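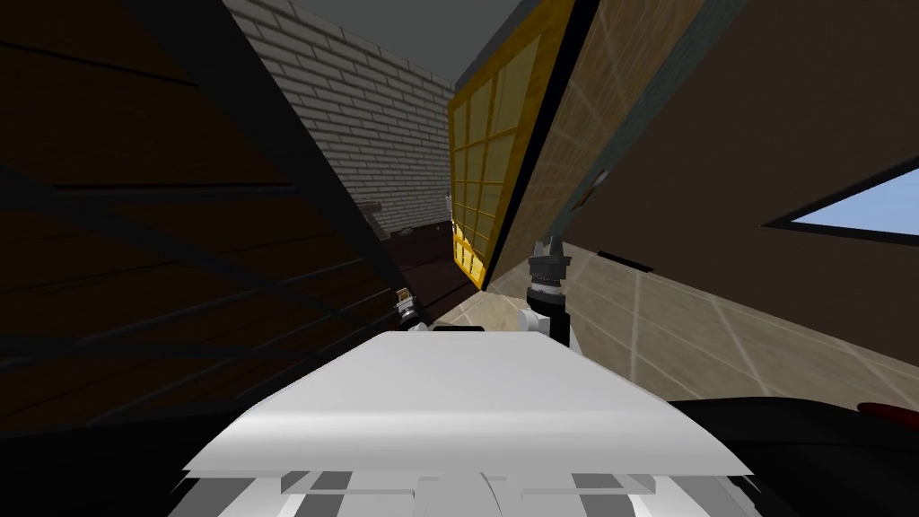
Last edited: Sunday, 9:40 pm (rev. 3)

Workshop notebook - Pargate short course, November entry

Timing mat is finally behaving! I spent most of the afternoon on the ground by the start/finish with the reader box on my knees, and I'm so pleased with how this one ended up that I'm writing it all down before I forget which cable went where.

Background for anyone who missed the last race night. We run the Edent reader with two antenna mats laid across the line, and riders wear the chip on the left fork leg. On the 30-rider C race we were dropping reads on nearly every lap, mostly when a bunch came through together. The hand scorers saved us, but the results went up late and two riders were a lap down on paper who plainly weren't.

What I tried first: new battery in the reader. No change. Then I swapped the mats left for right, and the bad side moved with the mat, so the reader was fine all along (I had already half written the email asking for a new one, glad I waited).

Opened up the bad mat on the bench. The connector had pulled back inside its boot and the braid was hanging on by a few strands. Cut it back, fitted a new end, taped the boot, and put a proper loop of strain relief on it so that the next person who trips on it pulls the loop and leaves the solder alone. Lovely job if I say so myself.

Test at the track, late afternoon, dry and cold:

Rode through the line 100 times with three chips zip-tied to the same fork. Slow, fast, off the far edge of the mat, wheels up over the near edge. Every pass came up on the laptop with all three chips. I rode the last ten as hard as I could and was properly wrecked by the end, which tells you something about my own short course form!

Then the course itself. Wheeled the full loop with the new line through the pines, the one that skips the muddy corner. It comes to 515 meters longer than the old loop, so the A race should be a lap shorter on the board or we'll be finishing in the dark. The Alarcón climb is still in and still horrible. I love it. The new bit after the top is a fast left into two rollers, and if you stay off the brakes you can carry it all the way to the bridge - best stretch of trail we've put in, I think.

One worry: the tape on the inside of the fast left. Stakes are too close to the line riders want to take. Move them back a good step and use the soft ones from the Bovent crate.

Chip box: number 484 reads fine on the bench but rattles. Pulled it from the box and put it in the drawer with a red tag. Please don't hand it out.

To do before the next race night
- second spare connector, same type, in the lid pocket
- relabel both mats, the old marker has rubbed off
- new lap cards for the scorers, the damp got to the old ones
- charge both batteries the night before, and check the little one, it sags
- start the C race on the wide side of the gravel

Laptop clock was off again when I booted up. Set it by phone and it held through the test. Will look at it again when I set up for the kids' race.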